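Jorkstead推“翻新电脑标签”,省下的钱和减下的垃圾都还说不清

本报讯 从一月起,在Jorkstead买二手台式机的人会在一部分机箱侧面看到一枚绿色贴纸,上面印着“Skimetum”字样和一个从A到E的字母。按照推广方Virent公司的说法,字母越靠前,机器“剩余的好日子”越长。市政府为此拿出一笔补贴,凡购买A级或B级翻新机的本地居民,每台可以退还60欧元。

市政府新闻稿用了“全面告别用完即弃”这样的标题。记者读完新闻稿、标签的技术说明和补贴申请表之后,对这个标题有些保留。

先说标签。Skimetum的评级依据共有11项指标,包括硬盘通电时间、电源老化程度、风扇噪声、内存自检结果、机箱接口完好情况等。技术说明列出了每一项的名称,却没有公布各项在总分里占多大比重。记者向Virent询问,得到的书面答复是,权重属于“评级方法的核心资产”,暂不对外公开。一台硬盘接近寿命终点、但接口崭新、外壳干净的机器,能不能混到B级?答复里没有提到这种情况。

硬盘恰好是旧电脑最容易出问题的地方,也是丢了以后最难补救的地方。主板坏了可以换,照片和账本没了就是没了。如果标签的目的是让不懂电脑的买家放心,那么硬盘一项占多少分,买家总该有权知道。家电上的能效标签大家看了许多年,至少计算方法是公开的,愿意较真的人可以自己算一遍。Skimetum目前做不到这一点。

再说“剩余的好日子”。技术说明在正文里用的词要谨慎得多,叫“预期可用性等级”,脚注里又补充一句:该等级反映检测当时的状况,不构成对使用年限的承诺。也就是说,宣传册上的话和脚注里的话,对同一个字母作了两种解释。出了问题以后按哪一种来,消费者心里最好有数。

保修条款也值得一看。贴有A级标签的机器,保修期为一年,B级为半年,C级及以下由卖家自行决定。本地几家二手电脑店原本就给顾客一年保修,不分等级。其中一家店的店主告诉记者,如果加入标签计划,他反而可以名正言顺地把一部分机器的保修缩短到半年。他说自己不打算这样做,但不敢替同行打包票。
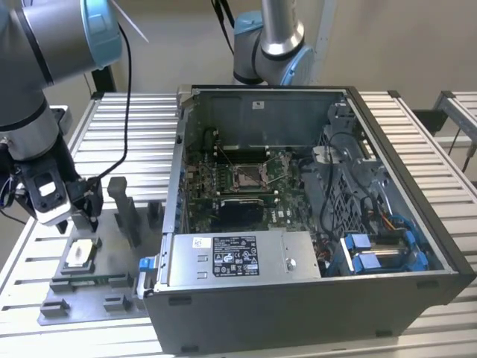
补贴部分的账更难算。市政府公布的首批名额为300台,先到先得,用完为止。单看退款总额,这笔钱对一个城市的预算来说不算大。不过同一份预算文件里还列有“系统建设与推广”一项,收款方正是Virent,金额与居民能拿到的退款总额没有并列写在一起,要翻到附件才能找到。市政府对此的解释是,两笔支出分属不同科目,按惯例分开列示。惯例如此,读者却很难一眼看出,公共资金里究竟有多少进了买电脑的人的口袋,有多少付给了印标签的公司。

有资格贴标签的,目前也只有在Virent系统里注册过的商家。注册本身免费,但每贴一张标签要付检测费,检测又必须使用Virent提供的软件。几家小店反映,检测一台机器要占用店里的工作台大半个上午,检测费虽然不高,加上人工,对一台本来就卖不出多少钱的旧电脑来说并不划算。最后的结果很可能是,大商家把检测流程摊薄,小店要么涨价,要么退出。而恰恰是这些小店,多年来一直在收别人不要的机器,修好了再卖给学生和退休的人。

推广材料里引用最多的一个数字来自咨询公司Pešek。该公司为标签计划做过一份评估,称Jorkstead每年有超过1730台“仍可使用”的台式电脑被送进废品站。这个数字在新闻稿、海报和市政府网站上反复出现,有的地方连“超过”两个字都省了,有的地方把“仍可使用”也一起省了,变成了笼统的“被丢弃的电脑”。

记者找到评估报告的摘要,发现其中对“仍可使用”的定义是“经更换一个或多个部件后可以正常启动”。照这个定义,缺了主板的空机箱,只要再装一块主板进去,也算仍可使用。摘要没有区分换一根内存条就能用的机器和几乎要重新装一遍的机器。完整报告没有公开。Pešek回应说,报告的委托方拥有是否公开的决定权,而委托方是Virent。

由卖标签的公司出钱,请人估算标签有多大市场,这种事情在商业上很常见,也谈不上违规。问题在于,同一个数字一旦搬进市政府的新闻稿,读者会以为它经过了独立核实。记者就此询问市政府,对方表示“采用了现有的最佳数据”。至于有没有看过完整报告,回复里没有正面回答。

废品站方面的说法又不太一样。站里的工作人员说,送来的旧台式机当中,确实有一些看上去保养得不错,但他们从来不做通电测试,也没有统计过。每台机器进来以后按重量登记,和旧打印机、显示器、路由器归在同一类。既然登记时只有重量,“多少台”就只能靠推算,推算用的平均重量取多少,结果会差出一大截。摘要里没有写明取的是哪个数。

从环保的角度看,延长一台电脑的使用时间通常是好事,这一点争议不大。制造一台新机器要消耗不少材料和能源,旧机器多用几年,这部分消耗就能摊得更薄。不过好处有多大,要看买翻新机的人本来打算做什么。如果他原本要买新电脑,现在改买翻新的,那么确实少造了一台。如果他原本就要买二手的,补贴只是让他省了点钱。再如果他本来什么都不想买,看到有退款才动了心,家里多出一台整天开着的旧机器,电表上的数字反倒会往上走。

补贴申请表没有问这个问题。表上要填的是姓名、住址、购机凭证编号和标签上的字母,外加一个勾选框,询问申请人是否愿意接收Virent的产品资讯。这个框在网上版本里默认是勾上的。等首批名额用完,市政府手里会有一份完整的购买者名单,却不会知道有多少人因为补贴而放弃了买新机。日后要评价计划成不成功,恐怕又得靠推算。

老式台式机的耗电也很少有人提起。十几年前的办公机型,待机功耗往往比现在的小型主机高出不少。Skimetum的各项指标里包括电源老化程度,但没有整机功耗。一台又费电又耐用的机器完全可以拿到A级。Virent表示,功耗指标“正在研究之中”,没有给出时间。

数据清除是另一个空白。二手电脑买卖里,旧主人最担心的往往是硬盘里的东西有没有删干净。标签的技术说明只要求商家“在检测前确认存储设备已格式化”。懂行的人都知道,普通格式化之后,用随处可以下载的软件就能找回不少文件。说明里没有要求覆盖写入,也没有要求出具清除证明。记者在本地两家已经注册的商店询问,一家说他们会用专门的软件覆盖一遍,另一家说“格式化过了,放心”。两家卖的机器贴的是同样的标签。

把旧电脑交出去的居民,眼下能做的还是老办法:交之前自己把硬盘拆下来留着,或者在店里看着店员清除。前一种办法会让机器在评级时吃亏,因为没有硬盘的机器不能参评,收购价也会低一些。

支持这项计划的人也有他们的道理。住在旧城区的一位中学老师对记者说,她的学生里有些家庭买不起新电脑,又怕在网上买二手被骗,有一枚标签总比什么都没有强。这话不假。网上二手交易鱼龙混杂,卖家描述与实物不符的纠纷年年都有,一套公开、可靠的评级确实能帮上忙。她自己也提到,她去问过补贴的事,得知必须先付全款,再等退款到账,等待时间“一般不超过两个月”。对手头最紧的那些家庭来说,要先垫出这笔钱,门槛仍然在那里。

另外,申请人必须年满十八岁,并且在本市登记居住满一年。刚搬来的家庭和租住学生公寓的外地学生大多不符合条件,而他们正是二手电脑店的常客。市政府说,设置居住年限是为了防止外地人专程来领补贴。为了退一小笔钱专门坐车到Jorkstead来搬一台旧台式机的人会有多少,市政府没有作过估计。

价格方面也有苗头。记者在标签推出前后走访了同一家大型商店,一款贴了B级标签的办公台式机,标价比先前同型号的未贴标机器高出一截,高出的部分和退款金额差不多。店方说配置略有不同,内存更大。记者核对两张价签,内存容量确实不一样,但按市面上旧内存条的行情,那点差别值不了这么多钱。一家店的一款机器说明不了整个市场,可是凡有定额补贴的地方,卖家把价格往上抬一点,各地都不算新鲜事。市政府的方案里没有价格监测的内容。

Virent在书面答复中强调,标签计划目前处于“试行阶段”,各项细则会根据反馈调整,并称已收到其他城市的咨询。至于哪些城市,答复没有列出。试行什么时候结束、达到什么标准算通过、不通过又怎么办,市政府和公司给出的文件里都没有写。首批名额用完以后会不会追加,要看下半年的预算。

打算近期买翻新机的居民,不妨多留意几件事。标签上的字母之外,可以要求店家出示检测记录的打印件,按规定商家有义务保存,但没有义务主动给顾客看。硬盘的通电时间在记录里单独有一行,比总评更能说明问题。保修期以店家出具的书面凭证为准,口头说的不算。网上填写申请表时,记得看一眼最下面的勾选框。

本报已向市政府申请查阅Pešek报告全文以及与Virent签订的合同,截至发稿尚未收到答复。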